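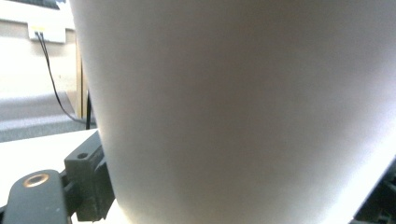 Gwion Watkins me répond que si la pince serre encore quand on lâche la gâchette, il faut tout débrancher et arrêter de discuter. Bon, d'accord, il a raison ! Mais moi, dimanche, j'ai discuté (avec une pince, oui) pendant 4 bonnes minutes.

Le défaut, donc : on relâche, et les doigts restent fermés. Pas toujours, sinon ce serait trop simple. Sur 90 prises, je l'ai eu deux fois, et la deuxième j'avais le pouce au mauvais endroit. Rien de cassé, un bel ongle bleu, et beaucoup de gros mots. 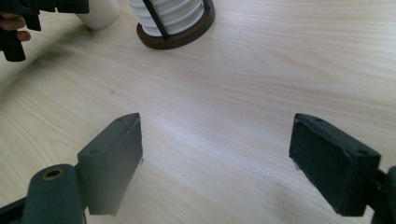 Carnet d'atelier, n° 667

J'ai d'abord accusé le ressort, puis la vis du patin, que j'ai resserrée comme une brute. Mauvaise idée, ça frottait encore plus. Fathima penche pour l'axe. Je le démonte cette semaine, et d'ici là plus personne ne met les doigts entre les mors, moi compris. Si vous avez déjà eu ce blocage, racontez-moi ça dans les commentaires !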